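Rakena Course Access Codes Change in April
Mar 11, 2018

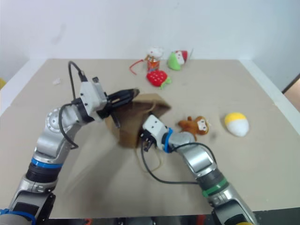 Two robot arms at a tabletop, with a brown paper bag.

Starting in April, access codes for Rakena lab manuals will be sent by email and will no longer be printed inside the front cover. Students who buy a new copy through a campus store will find the code on their receipt. Used copies do not include one.

Each code is good for one student and lasts 11 months from the day it is redeemed. It opens the online manual, the practice quizzes and the Postix gradebook. Codes already printed in the sixth edition will still work.

Instructors with sections of more than 200 students can ask for a single course link in place of separate codes. Please send the request at least 6 business days before the first class, and include the course number and expected enrollment.

Desk copies are ordered through Bitar, as before. Instructor accounts do not need to be renewed.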